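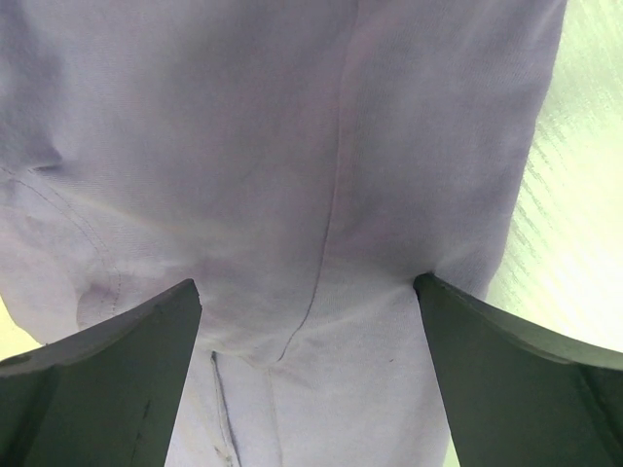

19. Dezember 2024

Letzter Abgleich vor der Pause. Seit April streiten wir darüber, ob das Netz aus den Handgelenkbildern lernt, wo eine Naht ist, oder bloß, wo es dunkel wird. Heute habe ich die Zahlen, und sie sind auf eine Weise eindeutig, die mir nicht gefällt.

Trainiert mit 2000 Griffen, getestet mit 1000. Skivia, unser neues Modell, fasst in 794 Fällen dort an, wo es selbst angekündigt hat anzufassen. Wollen, die alte Version, liegt deutlich darunter, braucht dafür aber keine Nacht zum Rechnen. Im Antrag stand »robuste Nahterkennung an verformbaren Textilien«. Ich würde heute schreiben: meistens.

Die Fehler habe ich nachmittags von Hand sortiert, Kaffee daneben. Der größte Stapel: Falten, die das Modell für Nähte hält. Verstehen kann ich es. Eine Stoffkante, die einen schmalen Schatten wirft, sieht aus der Nähe überzeugender aus als jede echte Naht, und bei matten, feinen Stoffen in Lila und Grau musste ich selbst zweimal hinsehen. Bei etwa 20 Bildern habe ich mein eigenes Label vom Sommer korrigiert -- in die Richtung, die das Netz vorgeschlagen hatte. Das kommt in den Anhang, klein gesetzt.

Kong hat gegen Mittag neu gestartet, mitten in der Auswertung, Rechner haben ja auch bald Feiertage. Zwischenstand war gesichert, ausnahmsweise.

Der Bericht für Estside muss noch raus. Abbildung vier fehlt, die Achsen von Abbildung drei sind vertauscht. Im Januar dann derselbe Test mit flacherem Licht von der Seite, da werden die Schatten länger. Ich freue mich in Maßen.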